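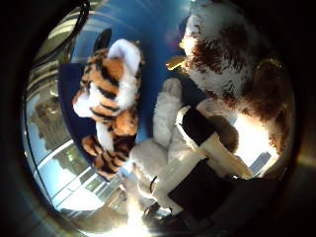
Figure 3. A plush tiger on a navy cushion.

4.2 Attachment and replacement

Parents in the Hernard sample were asked what happened when a favorite soft toy went missing. Most bought a duplicate and said nothing. Naseri and Fung call this "silent substitution" - a generous name for lying to a toddler. Of 400 households, about a third kept a spare in a closet. Tigers like the one in Figure 3 did no better than bears. Children who noticed the swap mostly objected to the smell.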